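Review: Gedano home blood pressure monitor
Feb 19, 2018

The box says "clinic accuracy at home", and I have learned to be wary of boxes. My GP surgery asked me in November to keep a diary of readings, twice a day, and the Gedano was the one the chemist had on the shelf. I've now got 431 readings out of it, which is more than most reviewers bother with, so I feel entitled to grumble.

First, the cuff. It's fine on my arm and no good at all on my husband's, who is broader. A larger one is sold separately, and the leaflet only mentions this on the back page, in small print. A cuff that's too tight can read high. If you have big arms, that could mean a worrying number and a wasted appointment, and I think it belongs on the front of the box.

The readings themselves jump about. Some of that is me, and some is simply how blood pressure behaves. I was told to sit for five minutes, feet flat, arm resting on the table, no talking, then take two readings and write down the lower. Done that way, it settled. Done in a hurry after the stairs, it gave me numbers I'd rather not repeat. The surgery checked it against their own machine and the two were close enough for the nurse, though one check on one morning doesn't prove much.

Then there's the software. The monitor stores 100 readings and drops the oldest without any warning, so you have to copy them to a computer. The program is called Enis and it looks older than my kettle. It won't install without an internet connection, and then it wants your date of birth, weight and whether you smoke before it will draw you a graph.

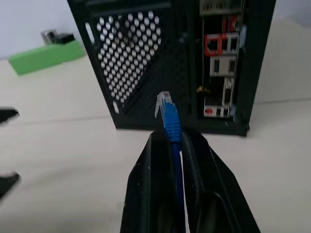 Blue network cable at the back of a desktop PC.

I left the smoking box blank and it refused to go on. Why a graph needs to know that is not explained anywhere. The privacy notice runs to 3000 words — I pasted it into a word counter — and I still couldn't say who gets to see my figures.

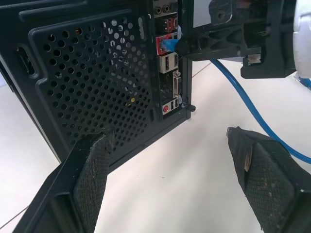

The transfer does work, I'll give it that, and the printed sheet was clear enough for the doctor to read at a glance. But a pencil and a notebook would have done the same job.

I also borrowed my sister's Brunex for a fortnight. It has no software, a bigger screen and two cuffs in the box. It's noisier when it pumps up, and it stores fewer readings, but I found myself reaching for it first.

Would I buy the Gedano again? Only on offer, and only if the standard cuff fits. Ask to try it on before you pay. Mine is staying in the drawer until the batteries from the Brunex need to go back.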